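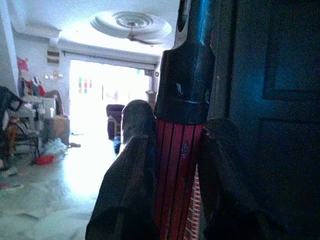

How should a long-handled mop or broom be kept when there is no closet for it?
Hang it by the handle from a wall clip, head down and clear of the floor, with enough room beside it for the door to swing.

That is my answer to the question that keeps coming up, and I notice it needs no shopping list. Now to the last post.

On the Gilbridge list in January, someone wrote:
> I put up the Domer rail, 86 cm, five hooks, and the whole
> hallway feels bigger. The handles never slip. Every house
> should have one. The Pletar poles fit it too, they say.

"They say" is doing a lot of work there. Has anyone on this list tried it with a pole that has a smooth, glossy upper half? Mine slid down the clip overnight -- twice -- and took a chip out of the door paint. The rubber grips fine on a rough handle. On a slick one I have my doubts.

And why five hooks? I own a broom and a mop. The other three would fill up with shopping bags inside a week and then I'd have a coat rack behind a door that no longer opens all the way.

I'd also like to know what the rail is screwed into. Plaster alone won't hold it for long, whatever the package claims. I used a single clip at some 60 inches from the floor, into a stud, and moved it once when the handle hit the door panel.

If someone has had the rail up for more than a year, with smooth poles, please write in. Until then I'm keeping my one clip.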